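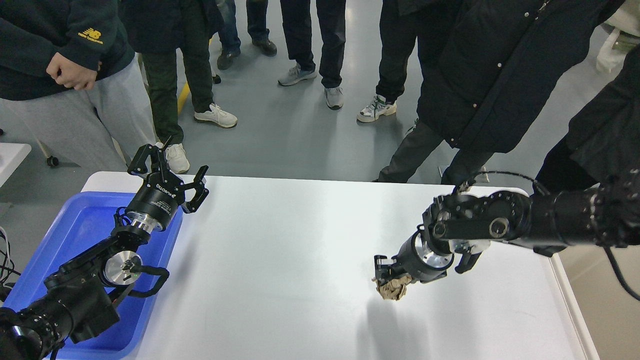 *Kondeo two-arm kit, right gripper holding the paper. Blue bin on the left.*

Wednesday, written up after lunch with cold coffee, so forgive the rambling. I've been wanting to get my hands on the Kondeo kit ever since Marlina Wijaya forwarded me the quote back in February, and I'm happy to say I like it more than I thought I would! The arms feel solid, the joints are quiet, and the manual (all 163 pages of it, bless them) reads as if a person wrote it.

Crumpled paper is still my favorite thing to give a new gripper. It's light, it has no proper edges, and every wad is different. I'd like us to use the same brown kraft stuff when the Jasine kit comes in, so please don't throw out the roll under my bench.

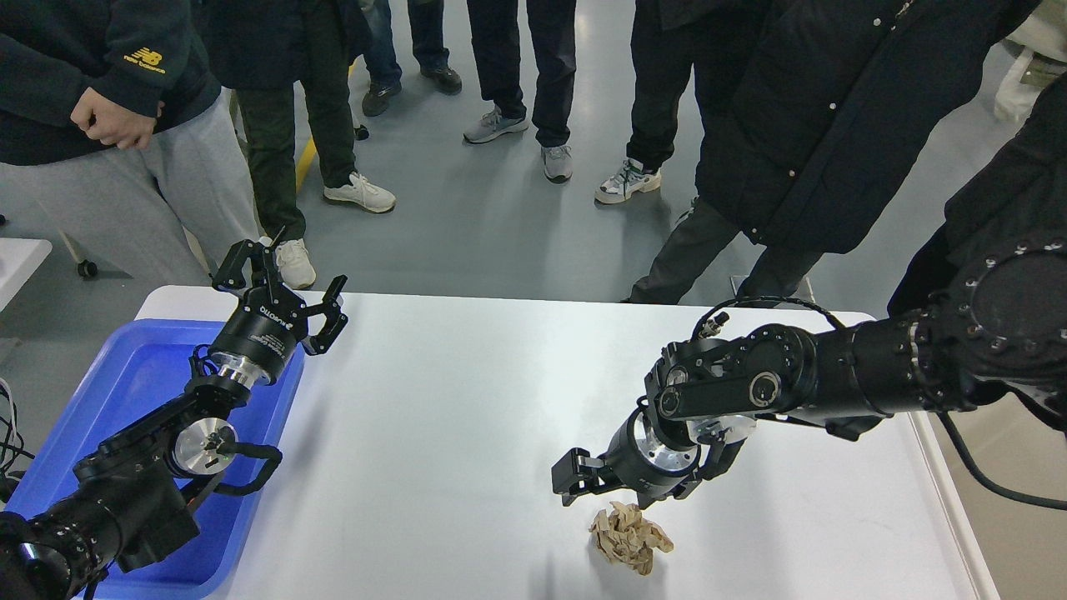
**Kit review / Grippers and cables**

Two fingers a side, and they open nice and wide. With the paper down near the front edge of the table, the right arm has to come in low with the gripper tilted down and to the left, and I'd like to try a spot farther back before we settle on a table layout. The cable loops at the wrists bother me a little. I'd want clips on those, and Marlina thinks the sleeves left over from Pridurness would fit.

Still to ask Kondeo: whether spare finger pads come in the box, and whether the support plan (336 a month on the quote, 70 less if we sign for 2 years) covers both arms or just one. I'll call them tomorrow morning.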